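Clamow Boards > Handheld grippers and demo collection > Rules and good practice

Thread: House rules for two-handed bedding demos, what do you enforce?

gripwright
August 16, 2019
Hi all! We've been writing up our rules for bed and pillow tasks and I'm having way too much fun with it. We threw out 284 episodes in July, mostly for reasons a one-page sheet would have prevented, so now there's a one-page sheet. Draft so far:

1. Both grippers open and in view of each other before you start.
2. Squeeze each trigger all the way once at the start and once at the end.
3. Label on the housing matches the label in the log.
4. Clutter stays on the bed unless the task card says to clear it.
5. Fingers never go behind the headboard.
6. If you drop something, finish the episode and mark it.

What am I missing? Tear it up, please!

padfoot_rig
Love this. Number 2 saved us so many headaches (you get the full range of the fingers in every single episode, and a slipping pad shows up right away). I'd add finger screws to the start-of-shift check. Ours work loose faster on cloth than on hard stuff, and I still don't know why.

Szilágyi
I disagree with 6. A drop is a failed episode in our lab and it gets deleted. Once you keep them, people get sloppy.

gripwright
See, I think the recovery is the best part! Somebody drops a pillow corner, goes back, picks it up cleanly, and that's a skill you want. We mark it so anyone who hates it can filter it out.

Szilágyi
Filtering works only if the marks are right. Have you checked?

gripwright
Fair. We pulled 100 marked episodes and 7 had the wrong mark. I want that lower, so maybe the second person on shift does the marking.

looplatch
Second person marking, yes yes yes. We run Orkix pads and the operator is always kinder to themselves than the reviewer is.

On 4 though, how much clutter is too much? Our old rule was "nothing on the bed but the bedding" and the policy fell apart the first time it met a book.

gripwright
Exactly why we changed it! Real beds have stuff on them. Ours get cartons, paper, pens, whatever is handy. The limit in the draft is that both hands have to reach the target without leaning over anything.

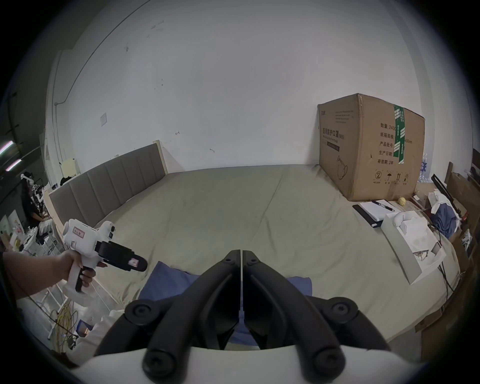 looplatch
If the clutter gets nudged in the middle of an episode, do you put it back?

gripwright
Leave it where it landed until the episode ends, then reset from the task card before the next one.

padfoot_rig
Same with us. We used to straighten things with the free gripper and it taught the model to fidget.

zirnon_fan
Chiming in from a Zirnon shop. We have over 1,774 bedding episodes under a rule set close to yours, and the one I'd fight for is a slow approach for the last hand's width before contact. Fabric moves so much when you come in fast! Also cables: if a cable can reach the sheet, tie it back.

Szilágyi
Agree on the slow approach. Disagree on writing it as "slow", because everyone reads that differently. We say "you should be able to stop before you touch."

gripwright
Oh, that wording is great, stealing it. Cables go in as rule 7 and the screw check goes on top of the sheet in bold. Szilágyi, would you live with keeping drops if a second person marks them?

Szilágyi
For training, maybe. For the evaluation set, still no.

gripwright
I can work with that! Splitting rule 6 in two tonight and I'll post the new draft in this thread.

looplatch
Please put the trigger squeeze in bold too. Our new people skip it every time.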